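Subject: Re: [indwood-birds] Swifts at the Givholm chimney

Zewditu Kumsa wrote:
> We had 214 go in before dark. Is that low for September?
> Last year I'm sure it was more.

Hi Zewditu, and thank you so much for standing out there with the bugs! I wouldn't call it low. The big roosts can swing a lot from one night to the next, and a cool evening sends plenty of birds off south early. The old school chimney once held up to 2,000 - what a night that was - and then 300 the week after.

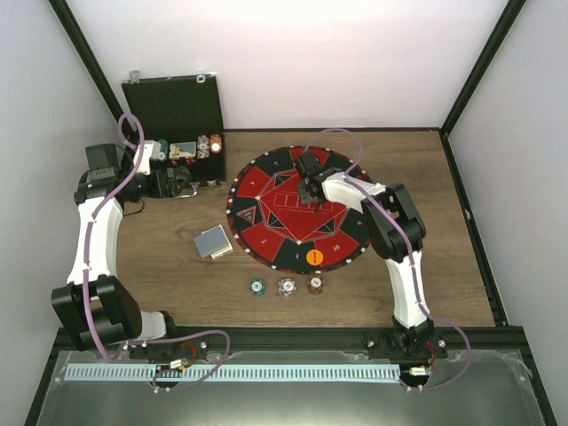 Wood-grain tabletop, open case at left gripper

If you can bear another evening, try starting a little before sunset and staying until you've had a good ten minutes with no birds dropping in. I always miss the stragglers myself, chatting away. I'll bring the folding chairs and a thermos, and we can split the sky between us.

Warmly,
Gu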